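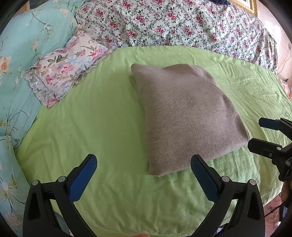 Zübeyde Yazıcı built her pair of hand-held grippers at Drurum, the shared workshop in Kurtuluş, and takes them home to fold knitwear on the bed. "My mother thinks I've found the slowest way to put a jumper away," she says. "She's timed it. She's right."

The black jaws are her third go. The second set "had the grip of a damp handshake", and the blue pads went on in June after 2 evenings of arguing over glue. Each jaw has had 15 reprints, which she blames on the printer.

Does she fold by hand any more? "Only when there are guests." Cotton is next. "Fitted sheets can wait until I'm retired."

Contact | © Dretness | Back to top

Recent items
Flolard: a lathe for 50 lira
Who moved the bench vice?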